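Workshop > Notebook > Visits and demos

Reading time: 3 min

Print this page | E-mail this page

Notebook, February. Open morning for the Penry lot

Writing this up before it all drains out of my head. We had the Penry people over for the open morning, plus a few from Zinham who'd asked to tag along, and I was on kitchen duty, so everything here is from the kitchen end. Whoever did the bench demo in the back can add their own page!

Kit was on charge by 8.30 and I did the sync check twice because last time the left one drifted and we only found out when we looked at the files (never again). Both fine. Re-taped the cable on the left hand anyway. The Flatell mount still has that tiny bit of play in it if you waggle it, and I've put it on the list, again.

The plan was utensil sorting: spoons and so on laid out on the table, pick up one at a time, into the caddy. I like it as a visitor task. You get it straight away without any talking, and the utensils are all such different shapes that people start arguing over which one will be the worst. (The pizza cutter got the most votes. My money was on the chopsticks.)

I did the first few goes myself, slowly, talking through why I come in from above and why I stop before closing. Then I handed over the grippers and let them have a turn, which is the bit they'd come for really. Everybody squeezes too hard to begin with. Everybody also forgets they've got a second hand, and it just wanders off somewhere.
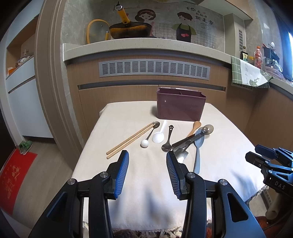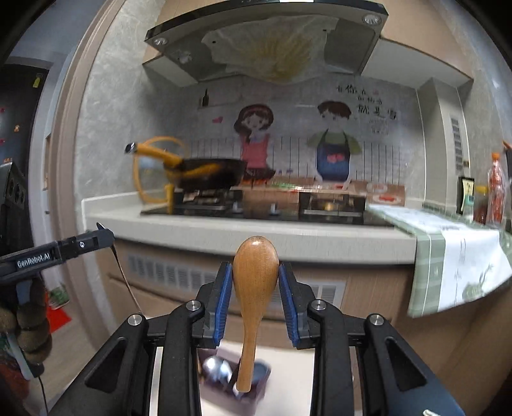 Wooden spoon held bowl end up in the second one, with the blue pads on it.

Do visitors need any training before they can have a go with the grippers?

A couple of minutes is plenty. Show them the trigger, let them open and close it a few times on nothing, then start them on something chunky with a long handle and leave the thin stuff for later.

Numbers for the month, as the Grallent people will want them: we stood at 498 good episodes before the open morning and 582 after I'd been through and binned the bad ones. Of the visitors' own goes I kept 32. I'd been hoping for 30, so I'm very pleased with that. The rejects were mostly hands moving too fast, and one long one where somebody stopped to ask me a question and carried on recording the whole time.

Good question from one of the Zinham visitors: do we shuffle the layout between goes? We do, but I was lazy about it after the tea break and I think you'd see that in the data. Must make a proper set of layout cards, even if it's only scraps of paper in a mug.

Other things to sort:

- spare pads, we're down to the last pair
- a longer strap for tall people
- write the start and stop steps on a card, I said them so many times my voice went
- ask Penry if they want the files raw or trimmed

They've asked to come back and try something with lids. Fine by me, but I want the mount fixed first.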